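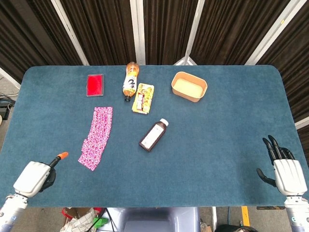 Fingertip caps are the part of our two-handed table robot I fuss over most, and changing them is the first job I teach anybody. They wear smooth, and then small slippery things start sliding out of the grip. Ours are orange, so against the black fingers and the teal felt you can spot a missing one from across the room. Before you start, lay out a mixed bunch of things to test with afterwards. I like a drinks bottle on its side, a little brown bottle with a screw cap, a crinkly snack packet and an open food tray, well spread out so the hands have space to come in from either side.

Park both arms at the near edge of the table and press stop. Wait for the fans to wind down — on our Lundmont controller that takes 10 seconds — and only then put your own fingers anywhere near.

Now roll the old cap off from the base, like a tight sock. Don't use a blade! Teodor Cieślak did that in April and we had to order a whole new finger. Wipe the bare tip with a dry cloth, check for bits of old glue, and push the new cap on until it stops turning.

Next, open and close the hand 10 times with nothing in it. Listen for clicking. If you get any, the cap is touching the next finger, so pull it off and start again.

Then zero the grip. A new cap is thicker than a worn one, and if you skip this the hand squeezes too hard (goodbye, snack packet). Our good value is 113 on the grip screen, but yours will be different, so write it on a bit of tape and stick it to the controller.

Last of all, brush the felt. Fluff gets into the finger joints, and Tsz-kin Fung goes over ours every 200 picks with an ordinary clothes brush. I manage it less often than that.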